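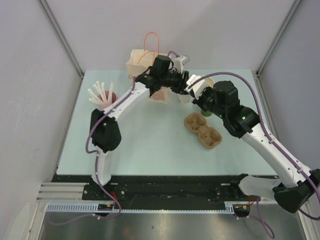

About Naltano

Hi, and welcome! I'm the owner, the head baker, the person who answers the phone before 7 a.m. and the one who forgets to update this page. The last version still said we were "opening soon," and we've been open long enough to wear out two doormats, so it's time for a rewrite.

Naltano is a bread bakery and a small baking school. We bake in the mornings, we teach in the afternoons and on some evenings, and on Mondays we do neither. The bakery is in the old shoe repair shop on Karras Street, across from the bus shelter. If you remember the shop, yes, the brass bell on the door is the same one, and yes, it still sticks when it rains.

How it started

I didn't grow up baking. My family bought sliced bread in a bag and was perfectly happy with it (I still am, for grilled cheese). I worked in insurance claims for eleven years and started making bread at home one winter when my car was in the shop and I couldn't get anywhere fun on weekends. The first loaves were terrible. You could have propped a window open with them. But I had a big bag of flour to get through, so I kept going, and somewhere near the bottom of the bag I pulled out a loaf that crackled when I set it on the rack, and I stood there in my socks listening to it like it was the radio.

After that I was a pest. I gave bread to neighbors, to my dentist, to the guy who read the gas meter. Then people began asking if they could pay for it, and I rented oven time at night in a pizza kitchen -- midnight to five, twice a week, and then I went to work and looked at claims. I don't recommend this to anyone. I did it for a year and a half and I don't remember a single movie from that time.

The name comes from a misprint. I'd picked something else entirely, and the company that made my first batch of paper bags mangled it so badly that it came back as "Naltano." I called to complain, they offered me a refund, and while I was on hold I decided I liked theirs better. I kept the bags and the refund!

What we bake

Our everyday loaf is the Puralis. It's a sourdough made with white flour and a bit of rye, with a dark crust and a soft middle, and it keeps for four days if you leave it cut side down on the board. Please don't put it in the fridge. It's the bread I'd want if I could only have one, and it's what most people carry out the door.

We also make a seeded loaf, a plain sandwich loaf in a tin, a whole wheat that took me forever to get right, and rolls. Fridays we do braided egg bread, and if you want one you should call by Wednesday. In February we add an orange and walnut loaf for as long as the good oranges last, and then it goes away again, and I get emails about it through May.

On a normal weekday we bake 195 loaves. Saturdays are more. I could squeeze in another rack, but then the dough gets rushed, and you can taste rushed dough. It's flat and a bit dull, like soda left out overnight. So when we sell out, we sell out, and we put the stool in front of the door and start getting the room ready for class.

We don't do cakes. I get asked every week. I'm bad at cakes and I have no patience for frosting, and there's a very good cake place two blocks up that would love to see you.

The school

I never planned on teaching. A customer asked if she could come watch one morning, and then she brought her sister, and then they both wanted to get their hands in the bowl. I liked having them there so much that I put a sheet of paper in the window with five lines on it for names. It filled up by lunch.

These days we run three kinds of classes.

First Loaf is for people who have never made bread, or who tried once and got mad. It's one afternoon, three hours, and you go home with a loaf, a jar of starter and flour all over your shoes. The class costs $67 and that covers everything, including the jar. Aprons are here for you to use, though if you have one you love, bring it.

Second Loaf is for after you've been baking at home and have questions. And you will have questions! We spend a lot of it on shaping, which is the part that's hardest to learn from a book, and on reading the dough by touch. It's the same length but a smaller group, and it's $90 because we go through a lot more flour and you bake three kinds.

Open Bench is just an evening. You bring your own dough, you use our ovens, and we wander around and help, or leave you alone if you'd like to be left alone. Some people come for the oven and some people come for the talk. Check the calendar on the classes page for dates, because I move them around more than I should.

Kids are welcome from age eight with a grown-up. They tend to be better at shaping than the adults, maybe because they aren't scared of the dough.

The starter

People want to know about it, so okay. Ours is called Droltuvau. One of the kids in an early class made up the word, wrote it on masking tape and stuck it on the tub, and that was that. It's the same starter I began with in my apartment. It's been through two moves, one broken fridge and a weekend when I was sure I'd killed it. We feed it twice a day and it smells like green apples and a little like yogurt. If yours at home smells like nail polish remover, it's hungry. Feed it and give it a day or two before you panic.

If you took a class and your starter has died, come by with a clean jar and we'll give you more, no charge and no lecture. I've lost plenty.

How we work

There are four of us on a bake morning and usually two teaching. Everybody who works here learns every job, ovens and mop included. We're closed Mondays so we all get one real day off in a row with our early Sunday, and I've stuck to that even when it cost us money.

Our flour comes from a mill 61 miles away. I drive out a few times a year to say hello and eat their pancakes. The wheat changes from season to season and the dough changes along with it, so if your loaf seems a little different in the fall, you're not imagining things. We're adjusting the water and grumbling about it.

Bread that doesn't sell goes to the food pantry on the next block at closing. On the rare day there's any left after that, it's breadcrumbs, and we sell those in a bag by the register. They're great on macaroni.

Visiting us

We open at 7 Tuesday through Saturday and at 8 on Sunday. We close when the bread's gone, most days by early afternoon. Parking on Karras Street is a pain before nine, but the lot behind the hardware store is free for the first hour. There's a ramp at the side door, and if you knock on the window one of us will come hold it open -- the spring is strong.

You can order ahead by phone or by email. I read every email myself, though I'm slow on bake days, and if it's about tomorrow's bread please just call. For classes, use the sign-up form. If a class is full, add your name to the waiting list anyway. People cancel all the time, and I go down the list in order.

Allergy note: everything is made in one room with wheat, rye, sesame, walnuts, eggs and milk. We can't promise any loaf is free of any of them, and we don't make anything gluten free.

Page last updated January 27, 2018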